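July, after supper

Finished the Ekanayake book on the train home, all 186 pages of it. The chapter on cloning is the weakest. She spends 20 pages asking whether a copied animal can be wronged by being copied and then drops it. I marked page 57, where she says a maker owes more than a parent does, and I still don't agree.

Jamila Nanayakkara thinks I'm reading it too much like a lawyer. She may be right. We argued on the phone until her dinner burned.

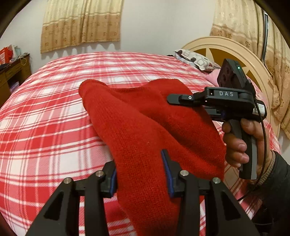
Sajib Fakir wants four of us to speak at the Jarkstead evening. I said I would take the part on consent, as it's the one I have notes for. I need to go back to the old essay on gene editing in embryos and check what I quoted. Library closes at 4 tomorrow. Also have to return the other book, which I haven't opened.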